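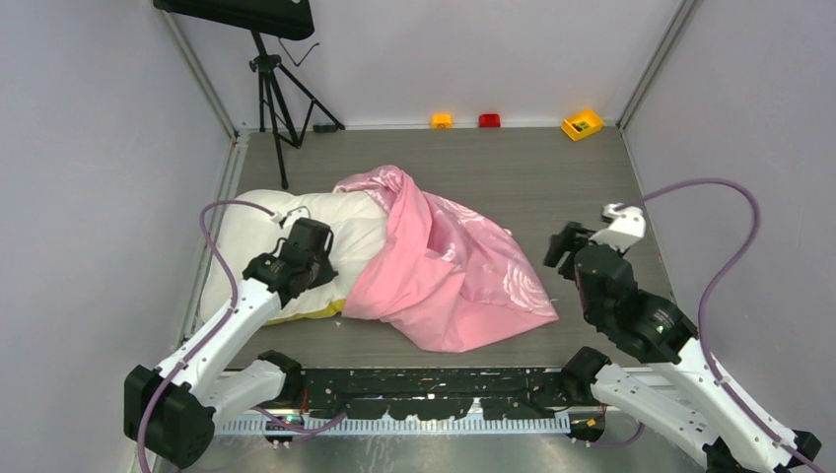
Irer: fundas y rellenos
Ficha de datos, versión 2

Resumen

Irer reúne grabaciones en vídeo de una sola tarea doméstica: meter una almohada en su funda. Contiene 298 episodios, cada uno con una almohada y una funda de tela. La colección se preparó como material de estudio sobre objetos deformables de uso cotidiano, con atención a los pliegues, la entrada de las esquinas y el reparto del relleno.

Contenido

Cada episodio ocupa una carpeta con el vídeo, un archivo de anotaciones y una nota de texto libre. La nota puede estar vacía. La duración máxima es de 2000 fotogramas; los episodios que la superaban se han retirado de esta versión. La frecuencia es de 30 fotogramas por segundo en todos los casos.

Estructura

episodios/ una carpeta por episodio, numeración correlativa
telas/ tabla de fundas: color, cierre, estampado
rellenos/ tabla de almohadas: color, forma, firmeza
particiones/ listas de entrenamiento y validación

Telas y rellenos

La tabla de telas recoge 23 fundas, lisas y estampadas. El color se anota con un término general (rosa, azul, crudo), sin código de carta. En las telas con dos acabados se registran ambos, mate y brillante, en campos separados. Los motivos florales llevan la etiqueta "floral" aunque solo asomen en una parte de la tela.

La firmeza del relleno va de 1 a 4 y la asignó Ketsara Duangkaew por presión manual. No equivale a ninguna medida normalizada.

Anotaciones

fase: abrir, introducir, tirar, alisar
cobertura: nula, parcial, completa
esquinas: número de esquinas asentadas al final del episodio
torsion: sí o no

La cobertura se considera parcial desde que la boca de la funda rebasa un extremo de la almohada. Una funda apoyada encima, sin nada dentro, cuenta como nula. En los pliegues dobles el criterio fue distinto entre anotadores hasta el episodio 112; Theresia Prantl revisó después esos casos, pero pueden quedar discrepancias en el campo torsion.

Limitaciones conocidas

No hay fundas con botones. Las almohadas cervicales y los cojines cilíndricos quedan fuera. Las telas claras sobre relleno blanco dan bordes poco definidos y conviene tratarlas aparte en la evaluación. El campo esquinas falta en los episodios que terminan en la fase tirar.

Cambios

v2: retirados los episodios largos; corregida la tabla de rellenos; nuevo campo torsion.
v1: primera entrega, julio.

Mantenimiento

Theerawat Thepsuriya (datos), Jennylyn Pascual (anotación). Los errores se comunican indicando el número de episodio y el campo afectado.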